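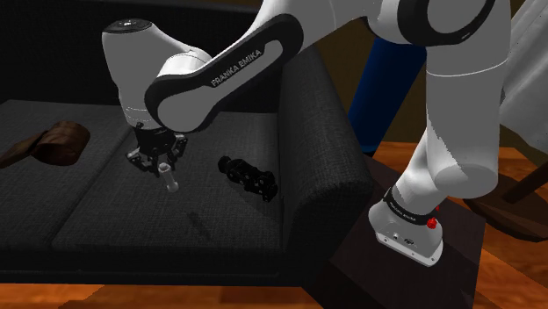

Attachment 1: sim render, sofa layout, white cylinder in the gripper

Ticket: Placement success in sim looks too good
Project: Pekano
Component: evaluation / scene randomizer
Opened by: Kaja Pärn
Opened: July 15, 2025
Status: Reopened
Priority: Medium (was Low)

Summary

The draft report says the policy trained on randomized room layouts places small objects on soft furniture as well as it does on tables. I don't believe the sofa number and I'd like it pulled until somebody can reproduce it. The sofa runs come out slightly better than the table runs. Every earlier version did worse on the sofa, by a lot, and I can't find a change in the training that would explain the jump.

Environment

Simulator build from the Lindard branch, April assets. Franka arm on the side table, parallel gripper, sofa scene as attached. Distractors on: black jointed object near the gripper, brown leather item toward the left of the seat. Seeds as listed in the draft.

Steps to reproduce

1. Load the sofa layout with default randomization.
2. Run the full evaluation set, 700 episodes.
3. Read the success column in the results file.
4. Replay any of the successes and watch the object after the fingers open.

Expected: object ends up on the cushion, at rest, inside the target zone.
Got: the column says success. The replay often says something else.

Comment 1, Hutchins team

Can't reproduce on our side. We get the same success rate as the draft, so the result is stable. Replays look fine. Closing as works as intended.

Comment 2, Kaja Pärn

Reopening. Getting the same number twice from the same script tells me the script is deterministic. It says nothing about whether the number means anything. Which replays did you watch, and did you watch past release? The attached render is the part that always looks good: fingers pointing down, cylinder just above the cushion. You could pick that moment out of nearly any episode, including ones I would call failures.

Comment 3, Hutchins team

We watched up to the success flag, then the episode ends. Is there something after that?

Comment 4, Kaja Pärn

That is my complaint. The check fires when the object is inside the zone and the gripper reports open. It doesn't wait for anything to settle. On a table this hardly matters. On the seat there is a seam between the two cushions, and a short cylinder let go near it can roll in or tip over.

I patched the episode length so the sim keeps running after the flag and replayed 108 of the logged successes. In 17 of them the object left the zone. In another 13 it was still inside but on its side, and the draft defines success as upright. Patch is in my branch, it's one line.

Comment 5, Trerolov

Could the extra sim time be causing this? Contact on the cushion mesh was never tuned for long episodes. You might be seeing drift from the solver.

Comment 6, Kaja Pärn

Fair question, so I tried it. Spawned the cylinder upright on the left cushion, well away from the seam, arm parked, and let it run for the same extra time. No drift worth mentioning. Then I did it again next to the seam and it went over. So it could still be a contact problem at the seam only, and I'm not going to claim a real sofa would do the same. Also note the cushion is rigid in this build. We are calling it soft furniture in the title of the draft and it has about as much give as the table does.

Comment 7, Trerolov

The cushion being rigid is documented in the scene notes.

Comment 8, Kaja Pärn

It's in the scene notes. It isn't in the draft, and people will read the draft.

Comment 9, Hutchins team

Ran your branch. We see the same thing, mostly near the seam. We can add a settle time and an upright check before the flag. Do you want the distractors looked at too?

Comment 10, Kaja Pärn

Yes please. The claim that clutter makes no difference rests on two items whose positions barely change between seeds. I diffed the spawn poses and the range for the black one is almost zero, which looks like a config value that never got filled in. If the policy has learned where that thing lies, then we haven't tested clutter.

Open items

- Settle time and upright check in the success condition (Hutchins)
- Rerun table and sofa with the same condition, report both
- Distractor spawn range, check config against the draft (Trerolov)
- Change "soft furniture" in the title or get a deformable cushion
- Sofa row stays out of the results table until the rerun is in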